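Home Papers Build Notes Parts Contact

4. Simulated bench for the Lepik arm 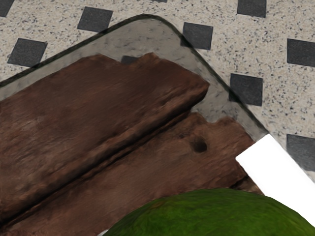 Figure 3. Render from the Plendis simulator, viewed from above.

The Lepik arm was built in a shared workshop over 9 weeks, and the bench it works on was modeled before the second joint was wired. We used Plendis for the rendering and Katow for contact. Early test spaces had flat gray floors, and the object finder trained on them failed as soon as the background had any pattern. The current floor is a speckled, stone-like surface inset with dark squares. The transparent tray is harder for the finder, as the flecks under it look stretched and smudged while those outside its dark rim stay sharp. The two brown pieces have uneven outlines, and a dark gap runs between them. In our first runs the finder joined pieces like these into one object.

We rendered 800 views, changing the light and the viewpoint between them. Objects were allowed to overlap, as the rounded green one does with the white bar. The bar has no visible shading, so the finder must rely on its edges. Training was run twice with different starting weights, and the two results are compared in Section 5.

Comments (3)

Yolanda Figueroa: Did you try the tray with a lower tint? Mine vanished completely in Zostel.

benchrat: What was the second joint made from in the end? Section 2 says printed, the parts list says cut.

Yolanda Figueroa: Parts list is the newer one, they changed it in February.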